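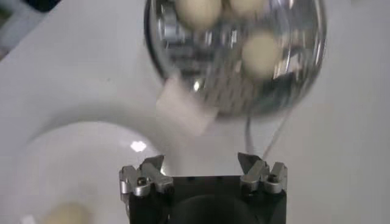 Three in one strainer is enough, any more and they push each other out, as one reader of our page wrote to us in March, and we have kept this advice on our wall from then on.

About > Our Kitchen > Who We Are

Breleck is a small cooking school for people who want to learn steamed and boiled food at home. We started in one room on Bongate, with one table and one pot, and today we teach there still. The room did not become bigger. Our list of lessons did.

We teach simple things. How to make a dough which is soft but does not stick to the hands. How to close a bun so that the filling stays inside. How to lift round dumplings from the water with a wire strainer, slowly, and let them drain before they go to the bowl. Many of our students cooked for years before they came to us, but they were always afraid of steam. We understand this very well, we were afraid also.

A course has 11 lessons. In the first lessons you work only with flour, water and yeast. The steamer comes later, when your folds are good enough to hold. We use plain electric steamers with a metal basket, of the same kind that a family can have at home, and we ask you to leave space between the buns, for they grow. 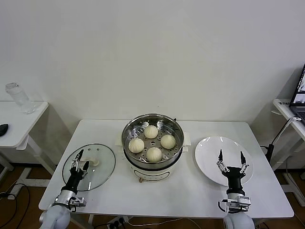
After the steam is finished, you wait a little with the lid closed. Then you take the lid off by its knob, and you lay it flat on the table, not on the plate where the buns will go. It sounds like a small rule — but a plate with drops of water on it makes the bottom of the bun wet, and all the good work on the dough is lost.

Our dough recipe is called Paiva, after the street where we first baked together. It has had many changes. The newest one uses less sugar and a longer rest, and it is printed on the sheet you receive in the first lesson. If you have an old sheet, please ask us for the new one.

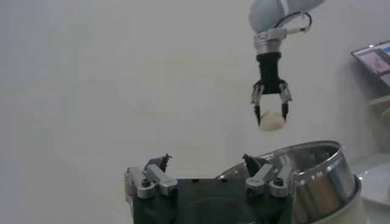 Above the pot, in our kitchen on Bongate.

We have also a second program, Castero, for schools and workplaces. It is one morning long, begins at 9:30, and everybody eats what was made. For Castero we bring the flour and the steamers, you give us tables and a place to wash hands.

Until now 1211 people have finished the full course. We are thankful to each of them, also to the ones who wrote us that the buns did not rise. Please continue to write to us.

3047 shares | 11 comments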